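Minutes of the Trullholm Recycling Group, held after our visit to the Janlow open day
20 February 2018

Present: 15 of us, plus me with the notebook. Apologies from 2.

1. Last minutes. Agreed, once I'd corrected Štefanec (sorry, I'd left the hat off the S again!).

2. The visit. We all enjoyed the sorting demonstration, and I've said I'll write to Clakuvell to thank them for arranging it. Several of us wanted a longer go at the questions, me included.
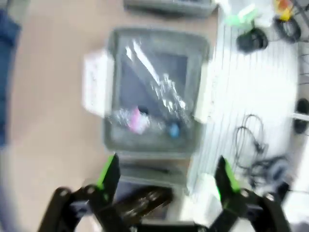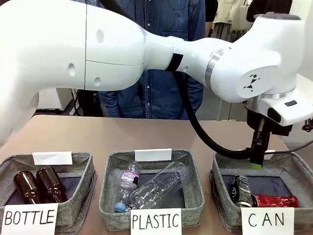
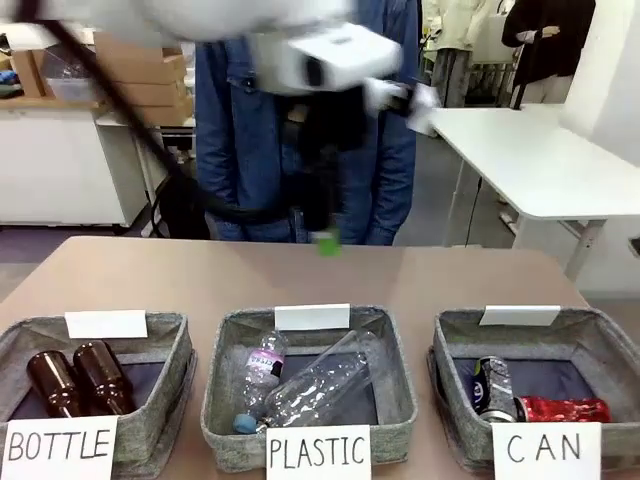
3. Our own sorting point at the hall. We've put off the signs since before Christmas, and I said we should just get on with it. The printed ones came in at £72, which went down badly. I pointed out that the demonstration managed with BOTTLE, PLASTIC and CAN in black capitals by hand, one word to each basket, and you could read them perfectly well. So we're doing ours by hand too – I've got a fat marker somewhere. Agreed to start with 3 tubs and see how we get on. Lids left over till next time.

4. Open day of our own? Mixed feelings. Back on the list for March.

5. Any other business. The hall key is still missing, please check your coats.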